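Irix Hand-Held Gripper Kit: Frequently Asked Questions

Home | Products | Kits | Support | FAQ | Contact

Print this page | E-mail this page

Last updated: Saturday, March 15, 2025

These answers cover the standard Irix kit and the Pakov software that ships with it. For orders and repairs, use the Support page.

What is in the kit?

One hand-held gripper with pads fitted, one camera mount, one spare pair of pads, a hex key, a calibration card and a storage case. The camera is sold separately. A list of supported models is printed inside the lid of the case.

Does the gripper need power?

No. The jaws are opened and closed by hand through the linkage. Only the camera needs charging.

Who is it for?

Labs and small companies that record handling tasks in homes and workshops and use the recordings to train an arm. You do not need to own an arm to record. Sessions can be exported and used later.

Can it be used inside drawers, cubbies and low shelves?

Yes, if the opening is wider than the open jaws plus a finger's width on each side. Enter with the jaws open and keep the linkage clear of the front lip. In a shallow compartment, hold the tool at a low angle so the outer arms pass over the lip without resting on it. Small furniture can be worked from a seated position on the floor.
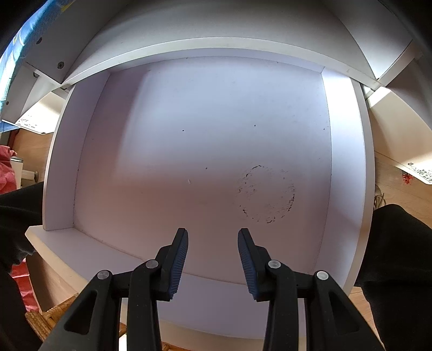

Open jaws with blue ridged pads inside a white compartment.

Will marks on a surface affect the recording?

Stains, specks and scratches do not need to be cleaned off. Position tracking works better on a surface with some visible detail than on a plain white panel. If tracking drops out inside a white unit, keep part of the floor or the room in view at the edges of the picture.

How should the pads be cared for?

Wipe them with a damp cloth and let them dry before use. Do not use alcohol or any solvent. The ridges run crosswise and collect lint, which can be removed with a soft toothbrush. Replace both pads of a pair at the same time. The part number for a pair is 871.

How long do pads last?

We rate them for up to 2,000 grips on smooth objects. Rough wood and unglazed ceramics shorten this. Replace a pad when the ridges are flat at the tip or when the edge lifts from the jaw.

The jaws close unevenly. What should I check?

Look for grit at the pivots first. Open and close the jaws slowly and feel for a catch. If one side lags, loosen the pivot on that side a quarter turn with the hex key, center the jaws, and tighten again. Do not oil the pivots. If the fault remains, send the gripper in under part number 482 (linkage service).

How long should one recording be?

Keep single tasks under 30 seconds. Begin with the jaws open and away from the object, and finish the same way. Longer recordings are accepted, but Pakov will ask you to mark the start and end of each task by hand.

Do I have to recalibrate for each room?

No. Recalibrate after the camera has been removed from the mount or after a drop. Changes in lighting alone do not require it.

What is the Dollside set?

Dollside is an add-on task list for small-scale furniture and toys, written by Theano Kourkoulas. It covers opening and closing, placing items in compartments, and taking them out again. It contains written instructions only. No furniture or toys are supplied.

Can left-handed operators use the kit?

Yes. The linkage is the same on both sides.

Is there a loan program?

Papadakis handles loans and returns for schools. Loans opened in January for this year. The borrower pays return shipping and replaces worn pads.

Who answers technical questions?

Melina Zervas, through the Support page. Include the serial number from the case and a short recording of the fault.

Back to top | Products | Support | Contact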